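Kitchen showroom in Nyitrai will stay open after all
16 March 2026

Good news for anyone halfway through a remodel - Tultus isn't closing its Nyitrai showroom! I'd heard the rumors in February like everybody else, so I was happy to see the lease renewed for another 3 years. 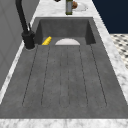
Vidano, the building's owner, said the rent would go up by 140 a month and that it hoped the shop would stay even longer.

I stopped in this morning and the place was packed (try finding parking). People were asking about delivery times, mostly, and whether old deposits still count.

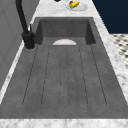 They do, by the way. All 163 open orders go ahead as planned, and the dates on your paperwork stand.

The Saturday-style long hours are gone, though - doors now close at six every evening.

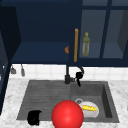 What about Rorent?

The smaller Rorent branch is still shutting, I'm sorry to say. Its orders move over to Nyitrai next month, and the phone number stays the same.

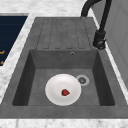
Charcoal sink with ribbed drainboard, set in a marble counter.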